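From: Keyvan Kazemi
To: dratcombe-parents list
Subject: Re: Re: toy library – moving to the Itora booking system

Hyun-seo Hwang wrote on Friday:

> The Itora people gave us a very good demo. Members reserve from
> their phones, late returns get a reminder, and the first 200 loans
> are free. After that it's a flat $90 a month. They say Lutham
> switched last March and loans doubled. I'd like us to say yes
> before the next swap day.

Hyun-seo, thanks for sitting through the demo, but I'm not sold.

Loans doubled at Lutham compared to what? They were closed for most of the winter before that with the burst pipe. If you open the doors again, loans go up. I'd want to see their numbers from a normal year, and I'd want them from Lutham, not from the company selling the thing.

Then the free loans. We logged 1,409 loans last year in the paper book, so 200 gets us to the end of February if we're lucky. After that it's $90 every month, including August, when we don't open. We could replace a lot of missing puzzle pieces for that.

My other worry is the big stuff. The play kitchens and the ride-ons go out because a kid walks in, grabs hold and won't let go. I don't see a parent scrolling through a list on a phone and picking one. 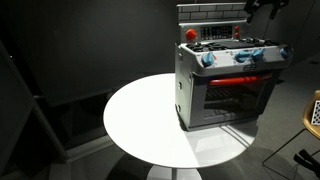
Toy stove with tile-print back and red knob.

The demo also skipped over who types in the catalog. We have 400 items, a third of them with no label. Is Itora doing that, or are we? Brabec Street tried a spreadsheet two years ago and gave up somewhere in the letter D.

I'd go along with a trial if we can quit after a month and get our data back in a form we can open. Could you ask them for that in writing? A sales rep saying "no problem" on a call doesn't count for me – sorry.

Keyvan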